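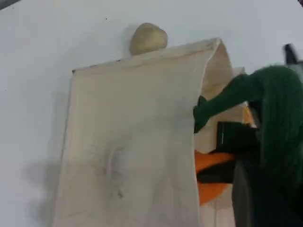 Laundry remains the benchmark that most visitors ask about first, according to Aishwarya Unnithan, head of manipulation research at Plurnent. Her answer has not changed much in two years.

"A machine can pick up a cloth," she said. "Whether it can pick up the next cloth, which is lying in a different way, is the question we are paid to answer."

Ms. Unnithan spoke with the institute's newsletter on May 2, 2022, following the close of the first phase of the Saithong program, which examines whether robotic arms can take on routine work in homes and small shops. The program ran 400 supervised trials on fabric handling. The arm completed the assigned task without assistance in 78 of them.

She described the result as useful. Rigid goods such as boxes and bottles keep their shape when touched, and the software can plan a grip in advance. Fabric offers no such help. A fold may hide a corner, and a hem may slide away from the finger that was meant to hold it.

"People do this with their eyes on something else," Ms. Unnithan said. "They feel the edge and correct for it. Our system has to look, decide, press and look again."

Speed is a further concern. A towel that an adult folds in a few seconds took the arm 4 minutes on average in the February trials. Jasper Verbruggen, who manages the shop-floor portion of the program, said that retailers had been told not to plan their staffing on the basis of current performance.

"We have two stores that would take a machine tomorrow if it could straighten a display table overnight," Mr. Verbruggen said. "I have advised both of them to wait."

He was more positive about sorting and carrying, where the items are known beforehand and an error costs little. Those tasks will form most of the second phase.

Ms. Unnithan declined to give a date for a household product. Fabric work will continue - with a smaller set of cloths and a revised method for finding edges - and the group expects to publish its trial records when the second phase ends.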